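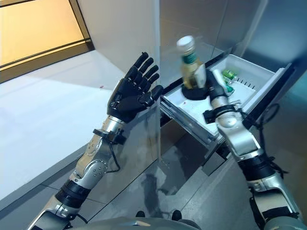 Where should a glass bottle go once it's been opened? Standing up, cap on tight, in a cold drawer or on a low shelf where it can't roll around.

That bit of advice comes from the Hirkon kitchen corner, which reopened on 8/15/25 after being closed since May, and we couldn't be happier to have it back! The stainless-steel appliance with the white pull-out drawer is part of the new setup, and the hope is that everyone who cooks there will get used to putting bottles away upright – dressings, cordials, cooking wine, whatever you've brought along – instead of leaving them out on the counter until the next group comes in.

There are 16 places at each of the 2 storage sessions planned for this season, and 19 people had already put their names down when we wrote this, so do get in touch soon if you'd like one of the spots left. Bring a bottle or jar from home (with its own lid, please) and a label with your name on it. Sign-up sheets are at the Privis front desk, next to the bread orders.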